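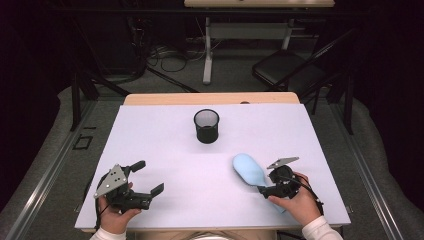 Mesh desk cup

A mesh desk cup, also called a mesh pen pot or mesh pencil holder, is a small open-topped container made to stand on a desk and keep pens, pencils, rulers and other odds and ends upright and within easy reach. The most familiar sort is a plain cylinder, usually black, with a fine see-through wall held between a solid rim at the top and a solid base at the bottom, though square and six-sided ones are sold as well.

Construction

The wall is most often steel, either woven from wire or cut and stretched from a thin sheet, which is then rolled into a tube and joined down one side. The rim covers the sharp cut ends of the mesh, and the base gives the cup a little weight low down, so that it doesn't topple the moment somebody drops in a heavy pair of scissors. A coat of paint or powder finishes it off and keeps rust away, at least until the coating gets chipped.

Use

People are fond of these cups for quite homely reasons. Dust and pencil shavings show through the wall before they have had time to build up, and a lost rubber at the bottom can be spotted without tipping everything out. Many find their way to the kitchen or the bathroom sooner or later, where they hold wooden spoons, make-up brushes or toothbrushes just as happily.

Very fine nibs can catch in the mesh, and a slip of felt or card laid in the base is a common remedy.

Care

A soft, dry brush worked round the inside will lift most of the fluff. For ink stains, warm water with a drop of washing-up liquid usually does the job, and the cup should be left upside down on a towel until it is thoroughly dry.

Collections

The desk-goods collector Rhydian Bevan of Denarton has gathered 311 pen pots of all kinds, 23 of them mesh. The oldest of his mesh cups was sold under the Erkness name and still has its paper label.

See also: Desk tidy; Letter tray; Pencil case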